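Wiltton council backs call for vote on leaving Cukden

3 min read

Wiltton's town council has voted to ask the Cukden regional assembly for a binding vote on whether the town should govern itself again, 30 years after it was folded into the larger district.

The motion passed in October with 12 members in favor and 4 against. It asks the assembly to let Wiltton residents decide whether the town should run its own schools, roads and planning office, all of which are now handled from Cukden.

Areti Drakos, who brought the motion, told the chamber that residents were never asked about the merger.

"The people who live here have a right to settle this, and the assembly has a duty to hear them," she said. "We've written to Cukden before and been told the matter was closed. It isn't closed in Wiltton."

Hemant Tripathi voted against. He said he wasn't opposed to self-government but wanted to see a budget first, including who would take on the debt for the Rolov bridge repairs.

"I can't tell a family on Mill Street what their taxes would be," Tripathi said. "Until I can, I don't think we should be sending letters." 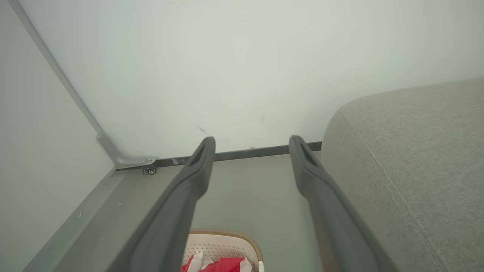

Scuff marks on a white wall behind a gray sofa.

The motion now goes to the assembly's boundaries panel, chaired by Marina Vlachopoulos. The panel can recommend a vote, turn the request down or send it back to the town for more detail. Vlachopoulos said members would look at the legal side before taking a view on the politics.

"The merger act does allow for a town to leave," she said. "It says very little on how. That's the first thing we have to work out."

The Cukden district executive has opposed earlier requests. Its leader, Christos Tsolakis, said in a written statement that Wiltton gets more from shared services than it pays in, and that breaking up the district would leave both sides weaker. He said he would meet with the town's members if they asked.

Drakos disputes the claim on services and has called for the district's accounts for Wiltton to be published in full.

Sofia Stergiou, the town clerk, said residents can send written comments to the town office until the panel meets. Comments will be passed on with the motion. The office is open until 4 p.m.

Contact the newsroom | © Wiltton news desk. All rights reserved. | Back to top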